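May 2023
Posted by Anathi Motaung

Ticket 2533 - left finger closing late, arm at the Ritlow kitchen bench

Okay, this one took me way longer than it should have, so I'm writing the whole thing up before I forget which bits mattered.

The complaint from the night log was that the left finger lagged behind the right when the gripper closed. It didn't do it every time. Thin stuff was the worst - the right finger would get there first, shove the part sideways, and then the left one would catch up and pinch air. The controller threw code 616 twice (position mismatch) and then went quiet, which of course made me think it was a calibration problem.

So I re-homed it. No change. I re-homed it again with the wrist pointing straight up, in case gravity was doing something silly, and got the same lag. Then I swapped the finger cable for the spare in the Tutholm drawer, and for a good ten closes I thought I'd fixed it! Close number eleven, there it was again. Spare cable is back in the drawer, it's fine, please don't throw it out.

Next I parked the arm low over the counter with the fingers open and the wrist camera on, so I could watch both tips while I jogged them a little at a time.

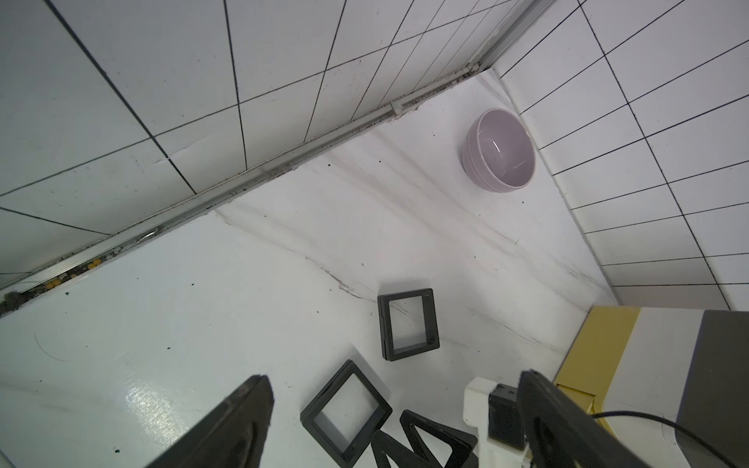

Wrist camera view, jogging over the counter. Both fingers, with the two black square frames between them and the corner.

Jogging slowly was what cracked it. The left finger moved fine for the first part of its travel, sat still for a moment, then jumped. A bad encoder doesn't feel like that, in my experience, but grit does. I popped the cover off the left slide and found a plug of crumbs and old grease packed in at the end of the rail. You only have to look along the metal strip at the back of that counter to guess where it came from.

What I did:
Cleaned both rails with a dry brush, then a lint-free wipe with a bit of alcohol. Put on a thin smear of the Dumitrescu grease (the clear one, please, the brown one is for the base joint). Checked the cover screws, and one on the left side was a turn and a half loose. Ran 18 open-close cycles at low speed and another 18 at normal speed. No lag, no 616.

I also wiped down the counter and the strip. I'd like that to go on the weekly sheet, and I've penciled it in under the gripper check.

Leaving this open until the next long run is done. If it comes back I'll pull the whole finger and send it to Bredow.

Comments

Tomás McGrath: We had the same jump on the other arm in February and I replaced the motor, so now I feel a bit dumb. Going to open up the old one and look at the rail.

Anathi Motaung: Ha, please do! If it's just dirt then we've got a spare motor.

nightbench: Which screw was loose, front or back?

Anathi Motaung: Back one, nearest the bracket. I put a dab of threadlocker on it.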